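Subject: Re: [grasp-ml] 把持成功予測の自己教師あり学習、反射面での誤検出について

Rui Prata さんの投稿:

> 二段構えの予測器(粗い候補生成+再評価)のうち、再評価側を外しても成功率がほとんど落ちないとのことですが、金属ビンでも同じ結果でしょうか。Lomano の樹脂トレイでは再現できました。ビンを金属に替えると、壁際の候補が上位に並んでしまいます。学習データの件数と、ラベルの付け方も教えてください。

順に回答します。

まず件数ですが、今回の集計に使ったのは842試行です。このうち把持成功とラベルされたものが517、残りが失敗です。ラベルは指の開度だけで付けています。閉動作の指令後、開度がしきい値を上回って停止し、持ち上げ後もその値が保たれていれば成功とします。画像差分は使っていません。以前は併用していましたが、隣の物体が動いただけの試行を成功と数える例が目立ち、Evell の版から外しました。

再評価側を外した場合の低下が小さいという結果は、樹脂と金属を混ぜた評価集合のものです。金属ビンだけに絞ると差は広がります。前回の投稿でこの区別を書かなかったのは当方の落ち度です。

壁際の候補については同じ現象を確認しています。固定カメラの画像では、奥の壁に物体の色がぼやけて映り込みます。下の配置では、赤いブロックと緑の玩具の上方にそれぞれ赤と緑の像が出ており、粗い側の予測器はこの種の像にも高い値を返すことがあります。

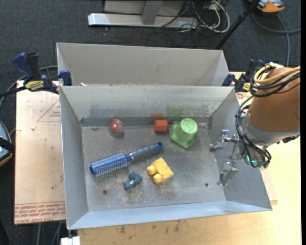 Aguiar からは、映り込みより深度の欠損のほうが主因ではないかという指摘がありました。透明容器や光沢面では深度が抜けるため、補間した値が壁の面に引きずられ、候補の高さがずれるという見方です。補間をやめて欠損画素をマスクとして別チャネルで渡せば切り分けられるはずだ、とも書いています。

この指摘を受けて、マスクを追加した版を学習し直しました。壁際の誤候補は減りましたが、なくなってはいません。残ったものを見ると、深度が正常に取れている領域でも、色の像に対応する位置で値が上がっています。したがって現時点では、深度欠損と映り込みの両方が効いていると考えています。寄与の比率を出せるだけの試行はまだありません。

対策として試したのは次の2点です。

- 色のランダム化を物体領域と壁領域で独立にかける。壁領域は空のビンの深度から作ったマスクで切り出す。
- 壁から一定距離内の候補について、再評価側の重みを上げる。

前者は推論時の計算量が変わらないので、先に入れました。後者は壁に寄った物体の正しい候補まで下げてしまう場合があり、距離のしきい値に敏感です。細い柄のある物や、指の片側しか入る隙間のない物で影響が出やすいようです。

なお、自己教師ありの収集では、方策が避けた領域のデータが増えないという偏りが残ります。壁際の候補を抑えると、その領域の失敗例も成功例も集まらなくなります。現在は試行の一部で候補を一様に抽出し、学習時に抽出確率の逆数で重み付けしています。重みには上限を設けました。上限なしでは損失の分散が大きく、学習が安定しませんでした。

次は金属ビンのみで約500試行を追加し、マスクの有無と色のランダム化の有無を組み合わせて比較します。物体の組は各条件で共通にし、初期配置だけを変えます。設定ファイルは Rostness のリポジトリの bin_wall ブランチに金曜までに置きます。

Prata さんのほうで樹脂トレイと金属ビンの両方のログが残っていれば、候補の順位と壁からの距離だけでも共有いただけると助かります。座標系はビン底面の中央を原点、単位はミリで揃えてください。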